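Ticket 476: Meeting room lights flicker after controller update
Product: Cendis lighting controller, firmware 16
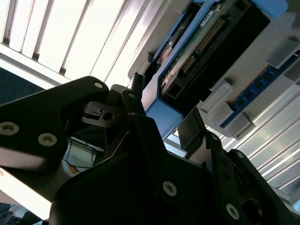 Green board in its blue plastic mounting frame, with the louvered light panels behind.

Opened by: Boonmee Boonyarit
Status: Reopened (was: Closed, no fault found)
Priority: Low (changed by support, was: High)

Original report

Since the update in September the ceiling lights on our second floor flicker whenever they are dimmed below 30 per cent. At full brightness they are fine. It happens in the two meeting rooms and the corridor between them, all on the same Cendis controller. The open office is on an older controller that was never updated and it behaves perfectly well.

The release notes say this version brings "smoother dimming". I would like to know on which lights.

Steps to reproduce:
Set any of the three zones to 100 per cent.
Bring the level down slowly from the wall panel.
Flicker starts at 30 and gets worse until the lights cut out.

Reply from Zidance Support

Thank you for getting in touch. Flicker at low levels is usually caused by the fittings and is outside the scope of the controller. Please ask your electrician to check that the fittings are on our approved list. Please also restart the controller by switching it off for 30 seconds.

Boonmee Boonyarit

Restarted, left off for two minutes to be generous. No change.

The fittings are on your approved list. They were on it when your own installer chose them, and they ran on the old firmware for two winters without a single complaint. I find it hard to believe that every fitting in three zones went bad on the same afternoon.

Reply from Zidance Support

Could you confirm whether any other work took place on the building supply at the time? Voltage dips can give similar results. We would also suggest a factory reset.

Boonmee Boonyarit

No other work. If it were the supply I would expect the open office to flicker too, as it comes off the same distribution board.

I did the factory reset on Thursday, against my better judgement. It wiped all the scene settings, which took me most of the morning to put back, and the flicker is exactly as before. I also noticed that the minimum level had gone back to 1 per cent. It used to be 10. Is that a new default? It isn't in the release notes.

Reply from Zidance Support

The minimum level can be changed to suit your preference. As the product is working as designed, we will now close this ticket.

Status changed: Closed, no fault found

Boonmee Boonyarit

Reopening. I didn't say the minimum level was the fault, I asked a question about it. For the record I have now tried it at 1, 5, 10 and 20. The flicker still begins at 30 every time, so the setting only decides how long you have to put up with it.

Two more things I have tried:

Swapped the corridor zone over to the spare output. Same flicker.

Changed the dimming frequency under Advanced. It was set to 200 and the old printed manual gives a different value for these fittings, though the page is badly smudged and I won't swear to it. One step up and the flicker in the corridor is less bad. One step further and the controller reports an error and goes back to 200 by itself. I don't know if that is a clue or a coincidence. One corridor on one evening doesn't prove much.

Someone on the Sandu forum says the update changed the frequency on every unit and that going back a version cures it. He also says it cured his doorbell, so I'm keeping an open mind. Still, can you tell me whether the frequency was changed, yes or no? And can I have the previous firmware? The download page only offers the current one.

Reply from Zidance Support (second line)

I have taken this over from my colleague. The default frequency did change in this release. I can't yet say that it explains your flicker, and I'd like to see the log before guessing. Please export it from Settings, Service, Export and attach it to this ticket. I have requested the earlier firmware from Bostness, who look after our older builds.

Boonmee Boonyarit

Log attached. Thank you for a straight answer on the frequency. I'll believe in the firmware when it arrives. Until then the meeting rooms stay at full brightness, and please leave the ticket open this time.

Status: Waiting for supplier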